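Teaching by Hand: Our Term Project at the Hendlow Lab
Sigrun Kvam, final report

What we set out to do

Our group wanted to teach a two-armed robot to lay out a simple breakfast, moving bread from a basket to a tray and plates, without writing the motions in code. One of us drives both arms by remote control, the computer records every joint, and a model learns from the recordings. I'd never driven a robot before June and I was hooked within an hour!

Collecting the demonstrations

We recorded 119 demonstrations and kept 117 (the other two had gaps in the joint data). Each one starts from a slightly different layout, so the model can't just memorise where things sit. Driving is harder than it looks. You have no feeling in your fingers, so you learn to judge a grip by eye, and my first tries at the bread were pretty rough on the crusts.

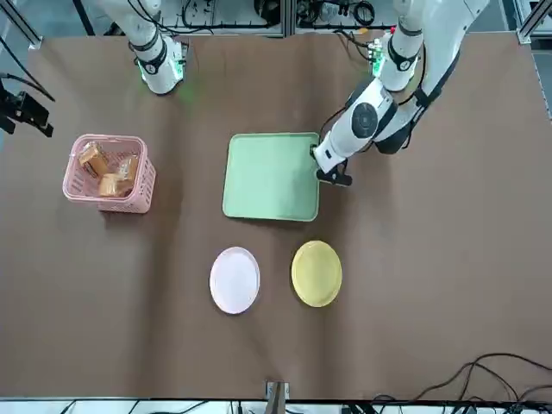 Figure 1. The left gripper closed on the rim of the green tray, with the bread in the pink basket and both plates empty.

The tray turned out to be our favourite part. Its rim is thin enough to grab, but if you come in at the wrong angle the whole thing skates away from you. We practised that move for a full afternoon, and by the end our runs were smoother and a lot more alike, so the model had less to puzzle over.

Results

After training, the robot finished the bread task in 11 of 15 test runs. Three of the failures were dropped slices and one was a missed grab at the tray. Next term we'd love to record more grabs from awkward angles and try a different colour of tray.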